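Laundry sorting notes, flat room, March

Started at 3 with Tayla. The aim was to settle how we sort the mixed clothes bin before washing, as the last two loads came out with pink cuffs and one shirt had lint all over the front. Imke wants a written routine pinned up by the door, so this is the rough version.

Bin 205 was the one we used. It was fuller than the label said. We tipped it out in the living area and worked from the sofa, which saves bending down. Sorting on the floor was tried last month and everything picked up dust.

Routine as it stands:

Turn out all pockets first. Tayla found a bus ticket and a Cellitz receipt. The receipt had already been through a wash once and was mostly pulp.

Pull layered things apart. People take off two tops together and they go into the bin that way. If they get washed like that the inner one stays damp at the armholes and the outer one dries with creases set in.

Reds away from whites, every time, even when the red thing looks old. We did the wet cloth test on the darker items: dab with a damp white rag, press for 10 seconds, look at the rag. Two dark tops marked it. They went in the cold pile.

Anything with printed or sewn lettering gets turned inside out before it goes in the drum. Shirts with big numbers too. Cold wash, no dryer, hang from the hem. The Wivex drying rack is fine for this but the top rail sags, so keep the heavy towels off it.

Detergent: we are down to the last of the Yimer powder. The Dorar liquid is all right for whites but leaves a smell on synthetics that Imke doesn't like – I can't tell the difference. Order number for the next lot is 1518, already sent.

The jersey took a bit of discussion. Tayla would put it with the sports things whatever the color, I would put it with the reds. We left it for Imke to decide and wrote "reds, cold, inside out" on the sheet for now. 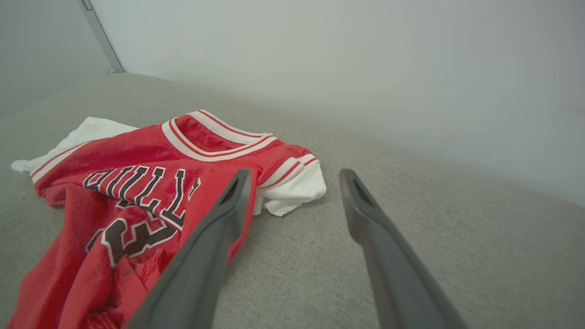

Red BULLS jersey on the sofa, white garment still bunched up with it. Separate before washing.

The striped trim at the neck and armholes is the part to watch. White ribbing next to red is where bleeding would show first, so cold water only and don't leave it sitting wet in the basket.

Still to do: new labels for the bins, fix the rail on the rack, ask Imke about wool. The socks can wait. Tayla is typing up the door sheet and I will check it against these notes when she has a copy.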